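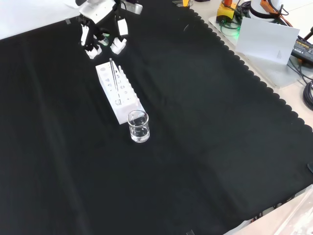 Black cloth on the work table.

Hard Water in Fadandale Homes: A Survey of Tap Water, Scale, and Soap Use

Student project report
Prepared by Sigrun Lindqvist and Kwesi Frimpong

Summary

This report presents the results of a one-semester study of water hardness in the town of Fadandale. The town receives its water from two sources, the Kalomcombe well field to the north and the Chaimongkol Reservoir to the south. Residents have long held that the northern water is "bad for kettles" and that the southern water "never rinses off." The study set out to learn whether these views match the mineral content of the water, and what residents do about it.

Samples were taken from 76 households and tested by titration. The same households filled out a short survey on scale, soap use, and water softeners. Homes supplied by Kalomcombe had clearly harder water than homes supplied by Chaimongkol. The survey answers followed the same pattern for scale but not for soap, where habits appeared to matter more than the water did.

1. Background

Water is called hard when it carries a high amount of dissolved calcium and magnesium. Both metals enter the water as it passes through rock, and limestone and chalk release the most. Hard water is not a danger to health. It does leave a white or gray scale on heating elements, shower heads, and the inside of pipes, and it reacts with ordinary soap to form a curd that clings to fabric and bathtubs.

The rock under Fadandale changes near Clukel Creek, which crosses the town from west to east. North of the creek the ground is mostly limestone and the Kalomcombe wells draw from it. The reservoir to the south collects rain and snowmelt from granite hills, and water of that kind spends little time in contact with soluble rock. A difference between the two supplies was therefore expected. The size of the difference, and the place in town where one supply gives way to the other, were not known to us at the start.

The water utility publishes an average for the whole system once a year. A single average is of limited use to a household at either end of town, and several residents told us they had bought softeners without ever having had their water tested.

2. Purpose

The project had two aims. The first was to map the hardness of tap water street by street. The second was to compare the measured hardness with what residents reported. 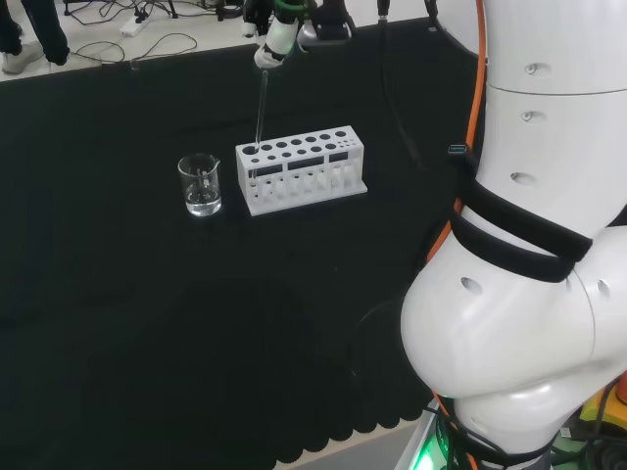

Department of Environmental Studies, Community Water Project

3. Methods

3.1 Choice of households

Fadandale has 1499 metered homes. An invitation was placed in the October billing envelope, and replies were sorted by street. Where a street had more volunteers than could be visited, names were drawn from a bowl. Seven streets sent no replies at all and are left blank on the map. Apartment buildings with a shared softener were not included, as the water at the tap would not reflect the supply.

3.2 Collection

Each household received a clean bottle and a printed instruction sheet. Residents were asked to run the cold kitchen tap before filling, to fill the bottle to the brim, and to note the time of day. Bottles were picked up from the front porch the same evening and kept in a refrigerator until testing. Homes with their own softener were asked to use an outside tap that bypasses it. Two of these had no such tap and were visited by a team member, who turned the softener to its bypass setting with the owner's permission.

3.3 Testing

A 50 mL portion of each sample was measured out and a buffer was added, followed by a few drops of indicator. The sample was then titrated with EDTA solution until the color changed from wine red to blue. Each sample was tested twice. If the two readings did not agree, a third was taken and the odd one was set aside. Distilled water was run as a blank at the start of every lab session.

The color change is gradual near the end point, and the two authors did not always agree on when it was complete. After the first session all readings were made by the same person, and the samples from that first session were tested again. This cost the project a full afternoon and should be planned for by any later group.

3.4 Survey

The survey asked how often the kettle or coffee maker was descaled, which kind of soap and laundry detergent was used, whether the household owned a softener, and how the resident would describe the water in a few words. The last item was open and produced the widest range of answers, from "fine" to a full page on the history of a particular boiler.

4. Results

4.1 Hardness

Water from homes north of Clukel Creek fell in the hard or very hard range. Water from homes in the far south fell in the soft range, with little variation from house to house. Between them lies a band of streets where the readings were mixed. On Mill Road, neighbors on opposite sides of the street had water from different classes. The utility's engineer explained that the two supplies meet in this part of the network and that the meeting point shifts with demand.

Samples in the mixed band also varied with the time of day. Those filled before breakfast tended to be softer than those filled in the evening. The number of homes in this group is too small to support a firm statement, but the pattern agrees with the engineer's account.
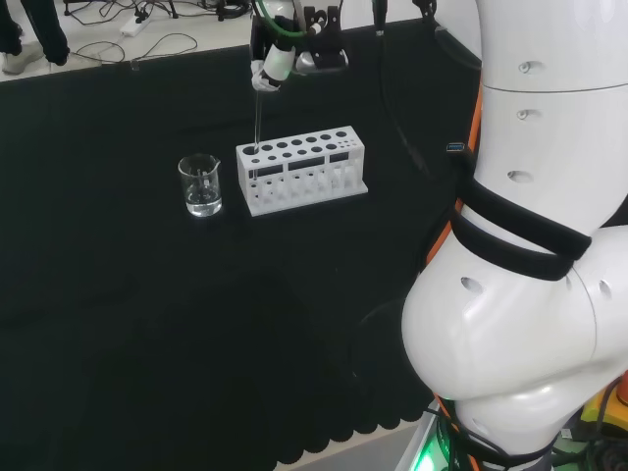

Does boiling hard water make it soft?
It removes part of the hardness. Heating turns dissolved calcium bicarbonate into solid calcium carbonate, and that solid is the scale found in kettles. Calcium and magnesium present as sulfates or chlorides stay in the water after boiling.

4.2 Scale

Reports of scale followed the measured hardness closely. Northern households descaled their kettles far more often than southern ones, and most used white vinegar. Citric acid came second. A few residents had stopped descaling altogether and replaced the kettle when it became slow. Southern households seldom mentioned scale, and when they did it was usually in connection with an older water heater that had been moved from another home.

4.3 Soap and detergent

We had expected northern households to use more soap. The survey did not show this. Most homes in both parts of town poured detergent to the same line on the cap and had never changed the amount. Southern residents who found that the water "never rinses off" were in many cases using more than the package calls for in soft water. The slippery feel they described is typical of soft water and does not mean that soap has been left on the skin.

Bar soap was a partial exception. Northern residents who used it reported a gray film on the tub, and several had changed to liquid body wash for that reason. Modern liquid products are mostly detergents and do not form the curd that true soap does.

4.4 Softeners

Softeners were found in both parts of town. Three southern households owned one even though their untreated water was already soft. In each case the unit had come with the house. The owners continued to buy salt for it, and one asked us whether it could be switched off. We referred the owner to a plumber.

5. Discussion

The results support the first of the two common views and only part of the second. Kalomcombe water is hard on kettles. Chaimongkol water does feel different in the shower, but the remedy lies with the amount of soap used.
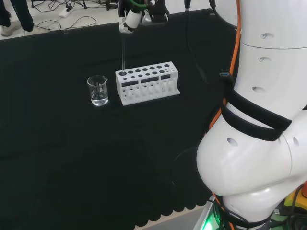 The mixed band deserves more attention than it received in this study. Residents there get one kind of water on some days and another kind on others, and advice written for either end of town will be wrong for them part of the time. A softener set for the hardest water will use more salt than needed, and one set for the softest will let scale through. Repeated samples from the same taps over several weeks would show how far the meeting point moves.

There are limits to what can be drawn from the survey. The households chose to take part, and people with strong feelings about their water may have been more willing to reply. Descaling was self-reported. The streets with no replies include most of the newer homes near the rail line, where the plumbing differs from that of the older center. Copper and iron were not measured, although two residents asked about stains in their sinks that are more likely due to iron than to calcium.

6. Recommendations

The utility should publish separate hardness figures for the northern and southern supplies and state which streets lie between them. Detergent advice could be printed on the back of the bill at little cost. Residents thinking of buying a softener should have a sample tested first. The department is able to lend a titration kit to the public library for this purpose if a staff member there is trained in its use.

A later student group may wish to repeat the survey in spring, when snowmelt reaches the reservoir and the share of water taken from the wells is reduced.

7. Acknowledgments

The authors thank the households that took part and the staff of the water utility for their explanation of the network. Sample preparation and titration were shared by both authors. Kwesi Frimpong drew the street map and Sigrun Lindqvist compiled the survey answers. Participants who asked for their own results have been sent them by mail. Anyone who has not received a letter should contact the department office and give the number printed on the bottle label.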